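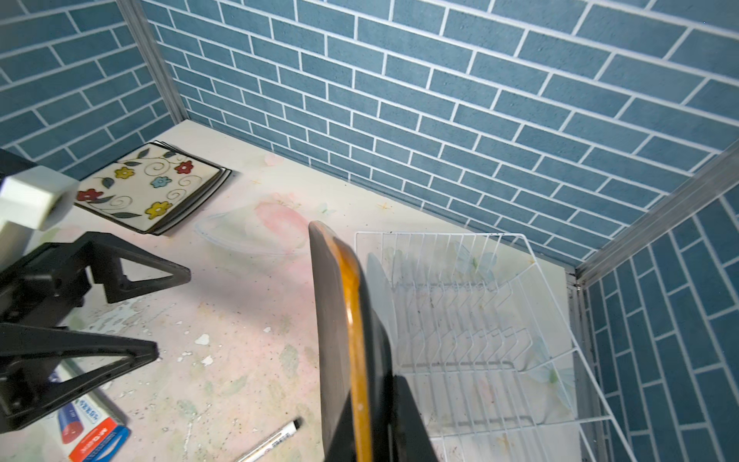 图2　玩具厨房一角：蓝色砖纹墙板、白色灰缝、金属收边条，台面印有浅色花卉与蝴蝶

4.2　灰缝的修辞：目录如何谈论仿制表面

前一节处理的是木纹，木纹的问题在于它太容易得到原谅。一张桌子像橡木，买的人知道它不是橡木，卖的人知道买的人知道，双方相安无事，目录里写一句“自然气息”便可成交。砖纹的处境要尴尬一些。砖本是承重的东西，灰缝本是把砖粘在一起的东西，两者一旦成了图案，就同时失去了工作，却还得在墙上维持上班的样子。本节要问的是，目录文案如何替它们解释这份闲职。

语料为55份厨房饰面目录，出自Urnano、Bokska与Hurell三家。编码由两人分别完成，分歧处由Matúš Kadlec裁定。需要承认，裁定的主要困难在于“温馨”一词：三家目录对它的使用毫无节制，最后我们只好把它当作标点处理，不计入分析。

先看命名。Urnano的砖纹系列一律以地名称呼，地名多为港口，且从不注明是哪个国家的港口。Bokska偏爱手艺人的行当，有“窑工”“学徒”“老师傅”三档，价格依次上升，图案的差别则须把两页目录并排放在窗前才能辨认。Hurell最为诚实，用字母加数字编号，但在正文里忍不住补上一段关于祖父老宅的回忆。这位祖父在早期目录里住在山谷，后来搬到了海边，大约是产品线扩充的缘故。命名方式虽各不相同，指向却相当一致：砖总要来自某处，出自某人之手，并且最好已经旧了。印刷品自己的出处，也就是印厂，三家都没有提过。

再看灰缝。按照通常的理解，灰缝是砌筑的副产品，工匠以其细密均匀为荣，外行则很少注意。到了仿砖饰面上，主次颠倒过来。砖面可以含糊，颜色可以是任何窑都烧不出的颜色，唯独灰缝必须清楚，因为观看者正是凭着它才认出这是砖。图2的蓝色墙板便是如此：去掉那些白线，剩下的不过是一片略带斑点的蓝。我们在编码表中把这类现象记作“缝先于砖”，审读初稿的同事认为这个说法过于俏皮，但没有人提出更好的，于是保留。

错缝排列也值得一提。上下两层砖的竖缝彼此错开，在真墙里关系到受力，在饰面上与受力毫无关系，却几乎没有哪家敢于放弃。Bokska曾在某一年的目录中推出竖缝对齐的款式，文案称之为“大胆的现代语言”，次年三月的目录里这门语言便失传了。受访的店员回忆说，顾客看了总觉得墙要倒。一面没有重量的墙，居然也会让人担心它倒下，这比我们准备的任何理论都更能说明图案的说服力。

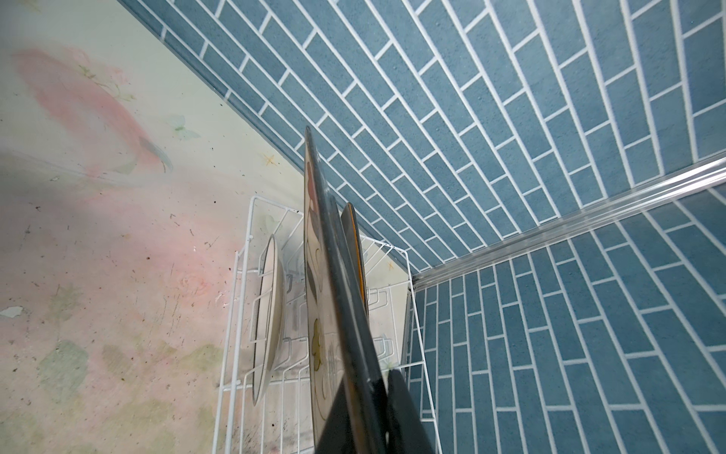
转角是另一处泄密的地方。真砖走到墙角要咬合，一层伸出，一层缩进，泥水匠的本事多半在此见分晓。饰面板走到墙角只是到头了。如何掩饰这个“到头”，目录给出两种办法：一种是让模特站在那里，手里端着咖啡；另一种是装收边条。第一种办法只适用于摄影棚。收边条则有一套专门的词汇，计有“利落”“收束”“一气呵成”等等，语气近于书法评论。Hurell的安装手册较为冷静，仅写道“遮盖裁切误差”，这也是全部语料中我们找到的最坦白的一句话，字号也最小。

台面与墙面的关系，目录大多避而不谈。照理说，一间厨房里同时出现砖和花，应当有个说法，因为砖许诺的是耐久，花许诺的是春天，两种许诺的期限对不上。Matoušek在其关于印花家居的旧作中把这种并置称为“各说各话的和睦”，认为居住者并不要求表面之间讲道理，只要求它们不要太吵。我们的访谈大体支持这一看法。被问及为何在砖纹墙前选择印花台面时，受访者最常见的回答是“好看”，其次是反问访谈者觉得哪里不好看。后一类回答在转录稿中占去不少篇幅，并使访谈提纲作了两次修改。

儿童厨房玩具把上述逻辑推到了尽头，也因此成为方便的材料。成人厨房的饰面多少还要顾及油烟和抹布，玩具厨房则可以专心当一间厨房的样子。缩小之后，制造者必须决定留下什么。烟道常被省去，水管常被省去，插座更是没有，砖纹却留了下来，灰缝也留了下来。由此可以推断，在设计者心目中，灰缝比下水更接近厨房的本质。对任何在周末疏通过水槽的人来说，这一排序难以接受，但它与目录的排序完全相同。

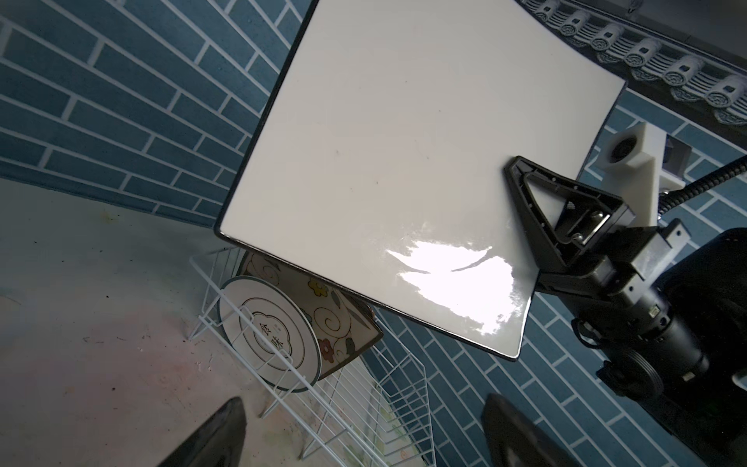

器皿的边饰与墙面的灰缝在功能上颇有相通之处，两者都用一条线告诉人东西到哪里为止。瓷器史通常把描边归入装饰，附带提到它能掩盖口沿的瑕疵，这与收边条的身世如出一辙。素面的盘子尤其依赖这条线。一只白色方盘，釉面光亮，略泛奶油色，倘若没有那道细细的黑边，放在浅色台面上便有走失的危险；有了黑边，它就成了一件设计。Bokska的餐具分册对此深有体会，把同一形状的盘子按描边颜色分作不同系列，各配一段身世。黑边的那一段谈到了墨、夜晚和克制，约占半页，而盘子能否进洗碗机则须查阅书末附表。

这里有必要回应一种可能的反驳，即目录文案本属夸张文体，拿它来谈观念未免欺负人。我们的看法是，文案的夸张有其分寸，而分寸恰好可供研究。没有一份目录声称砖纹板能够承重，也没有一份声称印花会谢。它们夸大的是情绪和来历，对物理性质则保持着近乎羞涩的沉默。仿制表面的伦理大致就建立在这条界线上：可以说它让人想起砖，不可以说它是砖，至于究竟让谁想起了哪里的砖，留给那位时常搬家的祖父去操心。

另一个限度来自语料本身。目录只记录厂商希望人怎样看，至于住进去以后怎样看，它无从知晓。访谈中有一位女士谈到，她家的砖纹板贴了多年，她一直以为灰缝是凹下去的，直到某日擦墙时才发觉抹布一路畅通。她说自己当时有些生气，随后又觉得这样倒好擦。下一节便从擦拭谈起，讨论触觉在何种条件下推翻视觉，以及推翻之后，视觉为什么通常照旧。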